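December 27, 2022

Enolano, book two, second pass on the interior. Working from the file Dagný Zoëga sent after her last read-through. She has accepted all tracked changes except the ones in the tavern chapter, which are still open. I left that chapter out of the flow and put a placeholder page in so the running heads would not shift.

Name check first. Exported every capitalized word that is not at the start of a sentence and sorted it. The list came to 1,834 entries before I removed duplicates caused by possessives and curly versus straight apostrophes. Findings:

Stivness is spelled consistently in narration. In dialogue the river people say Stivnis twice and Stivness everywhere else. Asked Dagný if the dialect spelling is intended. If yes, it needs to be in all their lines. If no, two fixes.

Wulari is used for the people, the language and the hill country. That matches book one. The adjective is also Wulari, except in the oath scene, where it is Wularian. Changed to Wulari and flagged it in a comment.

Marty is the one that keeps causing trouble. He is the only character with an everyday name, and the spell checker's autocorrect rule for "martyr" hit the search in both directions. Three instances of "the Marty's tomb" should be "the martyr's tomb." Fixed by hand. Do not run the global replace again on this book.

Calendar of the story: the ferry leaves Stivness at new moon and arrives in the hills eleven days later under "a thin moon." Eleven days after new it would be well past half. Not a layout problem, but I put it on the query sheet. Easiest fix is to move the departure to just past full.

Glossary. Dagný wants it in the back this time. In book one it was up front, and readers told her the definition of "oathbound" gave away the ending. Moved it behind the acknowledgments. The headword style is now small caps with a hanging indent, one pica. The first try in bold looked heavy against the body face and made the page darker than the chapters.

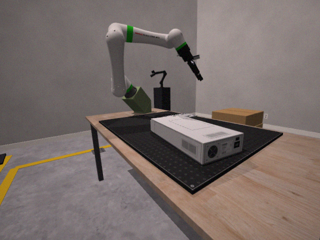

Ran the hyphenation exceptions next. The invented words break badly with the English dictionary: Wu-lari is acceptable, Wula-ri is not. Added no-break entries for all place names and allowed one break point each in the longer clan names. After that, the number of loose lines went up slightly in the council chapter, which is nearly all dialogue with titles in it. Tracking of minus five on two paragraphs cleared the worst of it. I did not go lower than that.

Chapter letters. The letters between the sisters are set in italic at present, up to three pages in a row. Tried them in roman with an indent of one and a half picas on both sides and a line space above and below. Better to read, and it keeps italic free for the Wulari phrases – these were disappearing inside the letters because they had to be flipped to roman there. Sent two sample spreads to Dagný. If she agrees, the paragraph style is already built and takes a minute to apply.

Widows and orphans: 40 corrected so far, all by adjusting the paragraph above, none by changing the text. Chapter 12 still ends with a single line on a left-hand page. Will need a word or two cut by the author.

Paper. The printer quoted on 80 gsm cream and on a slightly lighter stock. The lighter one shows the map through on the reverse, as we saw on the October proof. Staying with the cream. The spine width has to be recalculated when the tavern chapter comes back, so the cover file should not be finalized yet. Order is 500 copies, same as book one.

Map. The river label runs upstream against the reading direction of the other labels. Turned it around. The border line was 0.25 pt and broke up in print – now 0.5 pt. The scale bar gives leagues but the text uses days of travel. Left as is, query added.

Open:
Tavern chapter, from Dagný.
Stivnis or Stivness in dialogue.
Moon phase for the ferry crossing.
Letters in roman, yes or no.
Cut for the end of chapter 12.
Leagues or days on the map.
ISBN page still has the book one number on it. Replace before anything goes out.

Backup of the working file is on the shared drive in the folder for pass two, with the exceptions list next to it. The pass one folder is locked now.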